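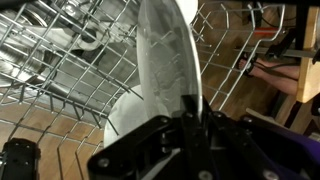
The new Kobzar record is out and I've now played it three times, which is three more than I managed with the last one. It's called Skirkell, it has 16 songs, and nine of them needed to exist. Track two has a synth part so thin you can see right through it, like a clear glass plate in a dish rack, and I still can't get it out of my head.

The single, "Ultetti," has been out since March. The album version is longer by a full verse. The verse is mostly the word "Ultetti."

Credit where due, the drums sound huge. Somebody finally let the drummer near the good microphones.

Track 7 is the one to play for people who say they don't like Kobzar. They still won't, but it's short.

Cover art: a field, a fence, the band name in letters you need to tilt your phone to read. Same as last time with a different field.

They're playing Rususville next. Last time they came through, the opener ran long and the main set was nine songs plus a speech about vinyl. I bought the vinyl. It was a good speech.

Merch is up on their site too – shirts, a tote, and a cassette for everyone who kept the car.

Ranking so far: track 7, then "Ultetti," then the closer, which fades out for so long I checked whether my speaker had died.

Anyway, I got two tickets. Who's driving?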